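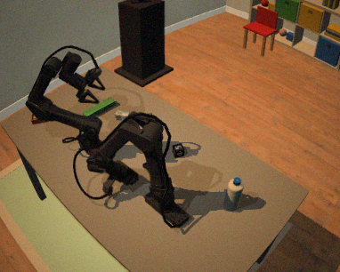 *Two-arm workcell in the Rotia simulator, with a green block, a numbered cube and a capped bottle on the table. Render: Nilletti.*

**5 April 2020**

**Nilletti releases Rotia 2, a teleoperation and demonstration recorder for two-arm workcells**

Nilletti has released version 2 of Rotia, its software for recording robot tasks by remote control and by hand guiding. The new version adds support for two arms working over a shared table, a simulator that accepts the same operator inputs as the physical cell, and a revised file format that keeps both arms on one clock.

Rotia 2 is available now to existing licence holders. New licences will be issued from the end of April.

The software is used to collect demonstrations: complete recordings of a person carrying out a task through the robot. Each recording holds joint positions, gripper opening, motor current and camera images, along with the operator's commands. The recordings are then used to train a controller that attempts the same task without an operator.

**Two arms, one recording**

Earlier versions of Rotia recorded each arm as a separate stream. Users who ran two arms had to line up the streams afterwards, usually by hand, and small timing errors were common in tasks where one gripper passes an object to the other.

Version 2 writes both arms to a single file. Commands and measured positions are stamped when they reach the controller, and camera images are stamped at exposure. If one stream stalls, the recorder marks the gap and carries on. It does not fill the gap with estimated values.

"A handover lasts a second or two, and most of what matters is in the overlap, when both grippers have hold of the object," said Divya Devadiga, who leads software development at Nilletti. "If the two arms are out of step in the file, the controller learns to let go early. We had a lot of dropped blocks before we understood that."

The operator can drive both arms at once with a pair of leader arms, or drive one while the other holds its position. A foot switch changes between the two modes. The switch event is kept in the recording so that it can be removed, or used to split a long demonstration into parts.

**Simulator takes the same inputs**

The Rotia simulator now runs behind the same interface as the physical cell. A leader arm plugged into the workstation will drive a simulated arm with no change to the configuration file beyond the name of the target.

Simulated cells include the arms, table, task objects and surrounding room. The room was added following trials in which controllers trained against a blank background did poorly once they were shown ordinary camera images. Furniture, flooring, wall colour and lighting direction can each be changed between recordings or held fixed.

Cables are also modelled. They hang from the arms and cast shadows on the work surface, and they can block a camera's view of an object in the same way that real ones do. Users who don't need them can turn them off, which shortens render time.

The release ships with 68 task objects, including blocks, numbered cubes and bottles. Mass and friction can be set for each object. Users may import their own shapes, although thin or flexible items such as cloth and paper are not supported in this version.

"We tell people to start in the simulator and get the awkward grasps out of their system," Devadiga said. "A new operator will usually come in too fast and close the gripper before it's level. It's better to learn that where there's nothing to bend."

**Hand guiding**

Not every task suits remote control. For short motions near a surface, many operators prefer to hold the arm and move it directly. Rotia 2 supports this on any arm with a gravity compensation mode.

Hand guiding brings its own problem: the operator's hands and forearms appear in the camera images, and a controller trained on those images may come to depend on them. Rotia 2 handles this with a replay step. The guided motion is recorded without images, the objects are put back at their starting points, and the arm repeats the motion alone while the cameras record. Replay speed can be lowered to half that of the original. Motions that depend on contact force, such as pressing a part into a fixture, do not always replay correctly and should be checked before they are added to a training set.

**Trial at Popescu**

Rotia 2 was tested over the summer at Popescu, a contract packing firm that handles small mixed orders. The trial used one two-arm cell and a sorting task in which objects of different shapes were picked from a table and placed in trays.

Five operators recorded 324 demonstrations. Of these, 272 were kept for training. The remainder were set aside, most often for a dropped object or a camera gap, and in a few cases because the operator had stopped partway to correct the grip.

Slavica Stan, process engineer at Popescu, said the review tools made more difference to her team than the two-arm recording.

"Before this, we kept everything and hoped the bad ones would wash out," Stan said. "Now the operator sees the recording straight after finishing it and marks it keep or discard, with a reason. It adds a few seconds each time. At the end of the week you've got a set you can use, and a list of what keeps going wrong."

Bottles gave the most trouble in the trial. Operators tended to grip them near the shoulder, where the curve let the fingers slide upward. The team settled on a lower grasp, taken from the side, and re-recorded the affected demonstrations. Flat blocks lying at an angle to the table edge were the next most difficult — the wrist had to be turned before the descent, and several operators left the turn until the fingers were already close to the surface.

A controller trained on the kept demonstrations completed the sorting task without help in 73 per cent of test runs. Popescu is continuing to record, with attention to starting positions near the table edges, where most of the failed runs began.

**Changes to the file format**

Recordings made in Rotia 2 use a new file format. Files from version 1 can be opened and converted, but the converter cannot correct timing errors that were present when the recording was made. Nilletti recommends that two-arm recordings from version 1 be reviewed before they are combined with new ones.

Other changes in this release:

- Operator commands and measured joint positions are stored separately. Version 1 kept measured positions only.
- Gripper opening is recorded in millimetres in place of a percentage.
- Each recording carries the calibration data in force at the time, including camera position.
- Simulated and physical recordings are labelled at the source, and the label can't be edited.
- Discarded recordings are kept in a separate folder until the user deletes them.

**Known limits**

The recorder supports up to two arms and four cameras on one workstation. Remote control over a wide area network is possible but has not been tested with both arms moving together, and Nilletti does not advise it. Force feedback to the leader arms is planned for a later release.

Collision checking between the two arms is on by default in the simulator and on the physical cell. It covers the links and grippers. It does not cover cables, and operators should leave enough slack for the full reach of each arm and check for snags before recording.

**Availability and training**

Rotia 2 is a free upgrade for customers with a current support agreement. The simulator is included and may be installed on any number of workstations at the licensed site.

Operator training is offered through Jinaddale, Nilletti's training partner. The course runs for two days. The first is spent in the simulator and covers grasp approach, wrist alignment and handover. The second covers setup, calibration and recording on a physical cell, and ends with each operator building and reviewing a small demonstration set. Sites with their own cell may ask to have the second day held on their premises.

Release notes, the file format reference and the conversion tool are supplied with the installer.

**About Nilletti**

Nilletti develops software for robot teleoperation and demonstration recording. Its customers include packing firms, light assembly plants and research laboratories.

**Media contact**

Media Office, Nilletti
Technical questions about the release will be passed to Divya Devadiga. Requests to visit the trial cell should be made to Slavica Stan at Popescu.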